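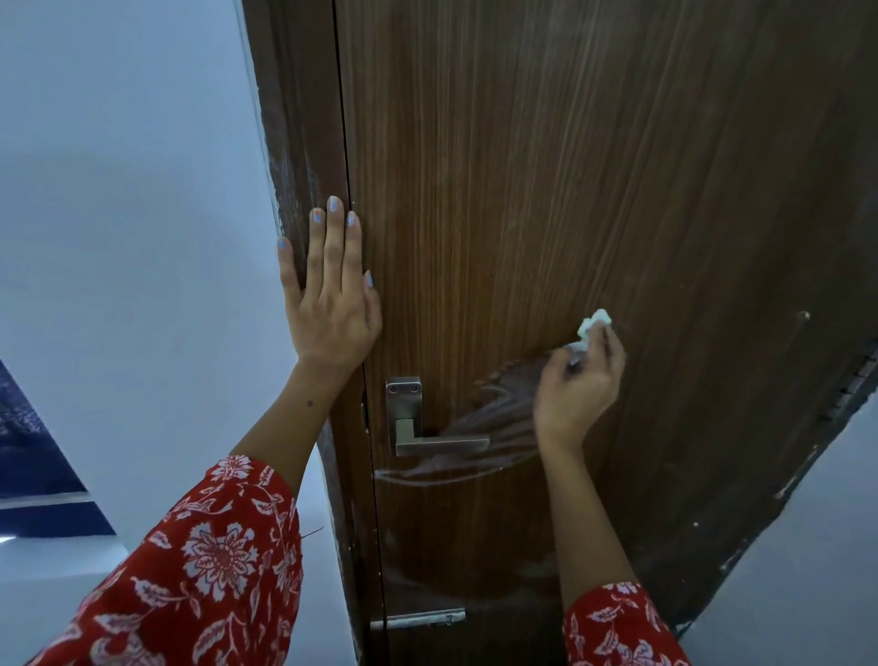 Slide 2: What we ask before you pay

Right, so I run the order desk for Civine, and we sell bike saddles, which means most of my week goes on emails about width. Tell people early that you need the rail size as well! We put it on the order form in January and I stopped chasing replies at nine in the evening (bliss).

Pause here, let them look at the form.

Mixed orders next. You can put up to 200 saddles in one basket, any colours, and it still ships as one parcel run. Say that slowly, shops always ask twice. 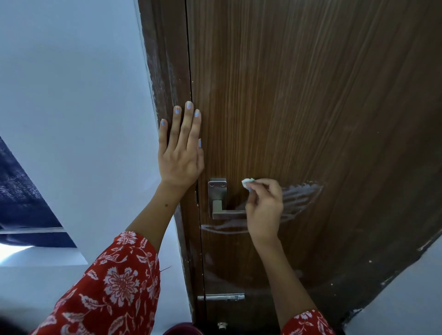 Renzo Rizzi wrote back that he'd rather pay for shipping per box, as his shop in Unness only has room for a few at a time. Fair enough, and we do that now if you leave a note in the basket.

Then samples: 2 per shop, postage on us. Hand over to Marcela for returns.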